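August has been a busy and rather happy month for all of us on the Rornwood project, and the handheld grippers have hardly had a rest! We have 553 demonstrations saved so far – every one done by a real pair of hands, one gripper in each – and the goal is still 3,000 by winter. Umbrellas are the newest thing on the table, and they do take some patience.
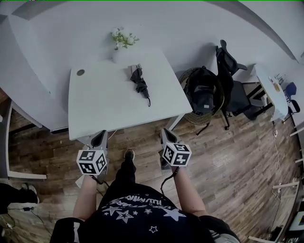
If you would like a turn, come by any afternoon and we will gladly show you how.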